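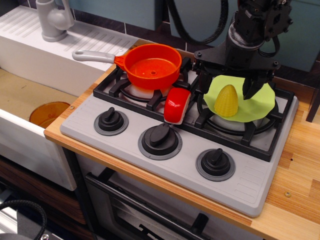
# Grasp planning

Grasp planning is the bit of robot software that decides where the fingers should go before they close on something. I look after this page on the Kovcombe wiki, so you're getting it in my words - do shout if I've muddled anything!

## What it does

The planner takes whatever the cameras have found and comes back with a list of possible grasps, each with a score. Ours, Usta, tries 500 of them for every object, throws out any that would bump into something, and hands the best 40 to the arm controller. A corn cob standing on its end is a lovely test (I'm very fond of the toy one), as it's narrow, bumpy and easy to knock over. With two fingers you really want one on each side, and then you have to ask what else is close by. A saucepan on the next burner counts, and so does its handle!

## Where it came from

Halfdan Kvaran wrote the first version in February, over at Wondcombe, and it only knew how to come straight down from the top. Fine for cups, hopeless for anything lying flat. I added tilted approaches later, up to 50 degrees, and broke quite a lot of his tests doing it (sorry, Halfdan).

## Usta and Ferrand

People mix these two up all the time. Usta picks the grasp. Ferrand works out the path that gets the arm there, joint by joint, and it can say no. If it does, Usta offers the next grasp on the list, and off they go again until one works or the list runs dry.

## Known problems

- Shiny surfaces leave holes in the depth data, and see-through cups are worse still.
- Thin, flat things get low scores whatever I do.
- Version 2 forgets its settings if you restart it in the middle of a plan. Save them first.

Last edited 20 Apr 2018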